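瓶の日 写真ページ

ファーンデンの共用キッチンの引き出しに、輪ゴムで口を留めただけの袋がたまり始めたのは、いったいいつごろからだったでしょう。お昼のスープに使う塩、誰かが旅先で買ってきた砂糖、名前の読めない香辛料、途中まで使ったままの豆や雑穀。引き出しを開けるたびに何かがこぼれて、そのたびに誰かが小さなほうきを取りに行く、ということをもうずいぶん長く続けてきました。

そんなわけで12月は、思いきって中身をガラス瓶に移し、ふだんはみんながパソコンを広げている白い長いテーブルに瓶を並べて、ああでもないこうでもないと言い合う午後にしました。写真は少しだけですが、読みもののつもりで、お茶でも淹れてゆっくりご覧ください。いつものように前置きが長くてすみません。
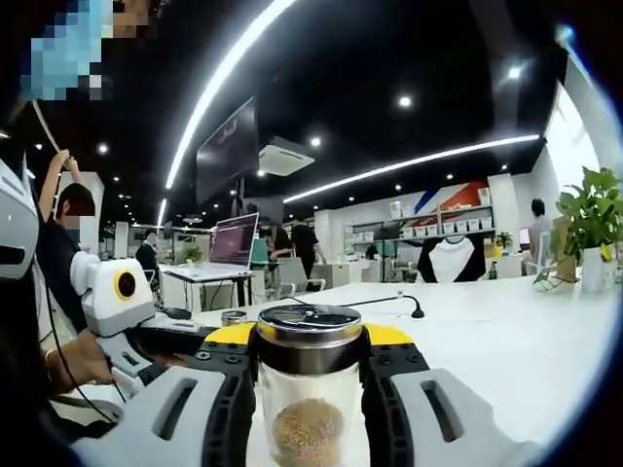 底のほうに茶色い粒がこんもり。ふたは銀色のねじ式で、左には小さな銀色の缶も。

私はこの、瓶の下のほうにだけ中身が入っている眺めがとても好きなんです。満杯の瓶はもちろん頼もしいのですが、少しだけ入った瓶には「さて、次は何を作ろうか」と考えさせてくれる余白があって、上のほうの透きとおったところまでごちそうのように見えてきます(そう言ったら、オルガ・ロウロさんに「それは単に買い足す時期ということでは」と笑われました。まあ、その通りです)。

茶色い粒のものは、種なのか穀物なのか、写真で見ると見分けがつきにくいですね。うちの引き出しにもよく似た顔の袋がいくつもあって、鼻を近づけてみたり、手のひらに少し出してみたり、大の大人が真剣に首をひねっていました。ブシュラ・ジャドゥーンさんは香りだけでたいてい言い当ててしまうので、途中からはみんな袋を持って彼女の前に列を作る始末です。クミンとキャラウェイをあんなに迷いなく分けられる人を、私はほかに知りません。

それから、ふたのこと。ねじ式のふたは、閉めるときに最後のところできゅっと手ごたえがあるのがうれしいものです。そのかわり、力自慢の人が閉めたあとは大変で、翌朝にお茶を淹れようとした人が流しの前で赤い顔をしている、ということが起こります。どうか、ほどほどの力でお願いします。ふたの内側の縁に粉がついたまま閉めると固くなりやすいので、乾いた布でひと拭きしてくださると、とても助かります。

黒い天井に長くカーブした照明が走っているこの部屋は、台所仕事にはちょっとすまし顔すぎるかしらと最初は心配していました。でも白いテーブルの上だとガラスがよく映えて、中身の色も見やすく、流し台の脇の狭いところで肩をぶつけながらやるよりもずっとはかどりました。

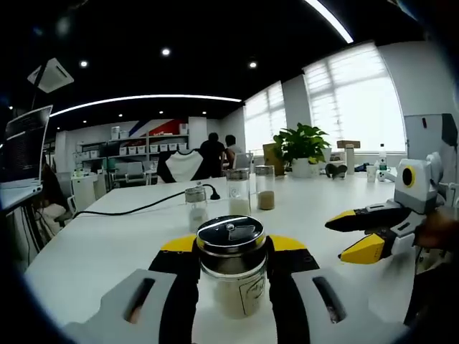 手前の瓶には淡いクリーム色の中身。奥には背の低い瓶、背の高い瓶、細長い瓶が並びます。

高さのそろわない瓶を並べると、どことなく家族写真のようになりますね。ぴたりと同じ形でそろえる案もあったのです。ラワシュデの容器の一覧を回し読みして、752mlのものにするか、もうひとまわり大きいものにするか、昼休みを二回もつぶして話し合いました。ところがフアド・カッサブさんが「塩と雑穀では減り方がまるで違うでしょう」とひとこと言って、それもそうだということで、大きさはばらばらのまま行くことに決まったのでした。

使ってみると、このばらばらが案外よいのです。背の低い瓶はスプーンが底まで届きますし、細長い瓶は棚で場所を取らず、手に持ったまま傾けて注ぐのにも向いています。ふだん使いの塩は低いほうへ、たまにしか出番のない雑穀は細長いほうへ、と何となく決まっていきました。大きめの瓶には最大800gまで入るそうですが、そこまで詰めると私の手には少々重たくて、朝からぐいっと持ち上げるのはなかなか勇気がいります。七分目くらいで止めておくのが、私のおすすめです。

瓶の洗い方についてもよく聞かれますので、少しだけ書いておきます。ぬるま湯と食器用の洗剤で洗って、口を下にして布巾の上でしばらく水を切り、そのあと口を上に向けて、もうひと晩そのまま。せっかちな私はこの「もうひと晩」がどうしても待てなくて、以前お砂糖をひと瓶、かちかちの岩のようにしてしまいました。スプーンの柄でこつこつ崩しながら三週間かけて使い切りましたけれど、あれはあれで、コーヒーに入れると溶けるのがゆっくりで悪くなかったのですよ。

中身を移すときは、厚手の紙をくるりと巻いて漏斗のかわりにします。口の広い瓶ならそのままでも入れられますが、粉ものはふわっと舞うので、紙を底の近くまで差し込んでから静かに落とすのがこつです。モルヴィズ・サミュエルさんは古いカレンダーの裏を使っていて、つるつるした紙だから粉が残らないと大変な評判でした。来年のカレンダーも捨てずに取っておいてくださるそうです。
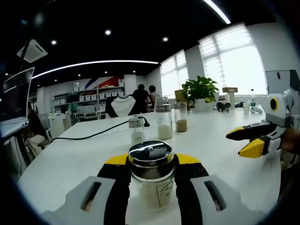
写真:Iveta Vrabec(プロケン)

淡い白のもの、ほんの少しの白い粉、半分ほど入った白い粒、そして黄みがかった茶色の粉。白いものばかりがこうして近くに並ぶと、見た目だけで選ぶのはいかにも危なっかしいですね。私は昔、りんごを煮るのに砂糖のつもりで塩をたっぷり入れてしまったことがあり、あのときの鍋の静けさといったらありませんでした。いまでも白い瓶の前に立つと、つい二度見、三度見をしてしまいます。

手前の瓶には小さなラベルがついていて、ふたの真ん中には起こして開ける小さな注ぎ口のようなつまみがあります。こういう形のふたは、お料理の途中で片手がふさがっているときに本当にありがたいものです。ただ、勢いよく傾けると思った以上に出てくることがありますから、お鍋の真上ではなく、いったん小皿に受けてからどうぞ。湯気が入ると中で固まりますし、開けたつまみを戻し忘れるのも湿気のもとです(はい、戻し忘れるのはたいてい私です)。

ラベルの書き方は、中身の名前と、袋を開けた月だけにしました。はじめは産地やら買ったお店やら全部書こうとして、小さな紙に米粒のような字がびっしりと並び、かえって誰にも読めなくなってしまったのです。ミシシアの量り売りで買ったものだけは、次に同じものを頼めるように、瓶の底に品番を書いた紙を貼っています。この前いただいた377gの袋の粗塩もそうで、ひとまず無事に瓶に収まりました。

テーブルの奥に写っている鉢植えの緑が、思いのほかよい彩りになりました。その向こうの白い棚には白い収納箱がずらりと並んでいて、私はあの眺めにもひそかに憧れているのですが、箱の中をのぞけばきっとまた別の仕事が始まってしまうので、見ないふりをしております。

瓶に移したあとの空き袋は、捨てる前に裏の表示を写真に撮って、共有フォルダの1448番に入れておいてください。アレルギーのある方が確かめるときに使います。番号の付け方が妙に大きいのは昔からのことで、由来はもう誰も覚えていません。

まだ引き出しの奥に、輪ゴムの袋がいくつか残っています。小豆と、それからたぶん片栗粉です。家に使っていないふた付きのガラス瓶がある方は、大きさは問いませんので、お昼までにキッチンの入口のかごへ入れておいてください。ふたと瓶がばらばらにならないよう、軽く閉めた状態でお願いします。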